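Week 6 notes: finding the target when everything looks like the target

Last week we left the wrist camera staring at a plain block on a plain mat, and most of your detectors did fine. So this week I want to break them! The job for the rest of June is plugging and unplugging, and the software problem there starts long before any motion planning. The arm has to decide which of the many dark blobs it sees is a plug, which is a cable, and which is its own finger.

A quick reminder of how our stack is laid out, as a few of you mixed this up on the homework. The perception node publishes candidate regions with a score. The target picker (Kornél Kocsis wrote the first version, so blame him for the variable names) keeps one candidate and throws out the rest. The planner only ever sees that one. If the picker is wrong, the planner will happily make you a lovely smooth path to the wrong place.

Now try your detector on a wrist view with some real clutter in it.

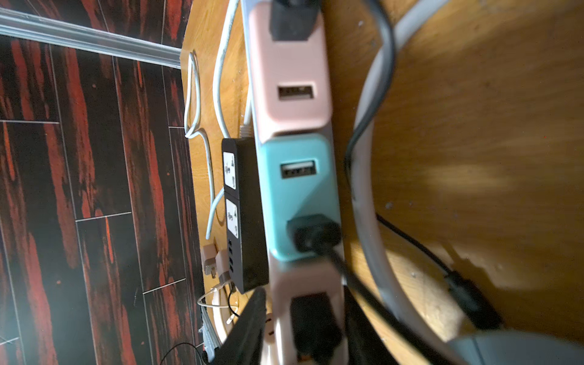
Fig. 6.1. Wrist view, two power strips on a round wooden surface. Gripper finger at bottom center.

Start with the black plugs in the pink and teal blocks. Those are your true targets, and color gets you a good part of the way, because the block behind each plug is colored and the edge is strong. Then look at the black strip beside them. A detector that goes looking for dark stuff will grab the whole casing and give it a high score. I ran the week 5 baseline on our Tellura set, which has 2,533 labeled views, and in 216 of them the top pick was a piece of casing or a cable. Not great.

The finger is the second trap. It's large, blurred and black, and it covers part of what you want to see. Please mask it before you detect anything – the mask comes from the gripper model plus the current joint readings, so it costs you almost nothing. Dorottya Szekeres has a mask script in the Barow folder that handles a partly open gripper too. Grow the mask by a few pixels or you'll get a ghost edge along the finger and spend an evening chasing it (I did).

Third, the cables. Loops crossing the view are a headache for the planner as well as the detector. For this course we treat any long thin region as a keep-out zone, with a margin you set in the config file. Yes, that's crude. A cord that comes out of the plug you're after will sit inside its own keep-out zone, so you need an exception there, and working out how to write it is most of the homework.

One more thing on scoring. Don't trust a single view. Move the wrist a little, detect again, and only keep candidates that land in the same spot in the base frame both times. With two views the bad picks on the Tellura set dropped from 216 to 123. I haven't tried three. Someone please try three!

For the lab

Use the 928 views in the Azevedo split for tuning and leave the others alone until you hand in. Report your bad picks separately for casing, cable and finger, as one lumped number tells me very little. Illia Ostapchuk is in the lab until 4 p.m. if the simulator won't start, and it's usually the license path.

Reading for next time is the chapter on grasp frames, first half only. Bring your config files, we'll go through the margins together.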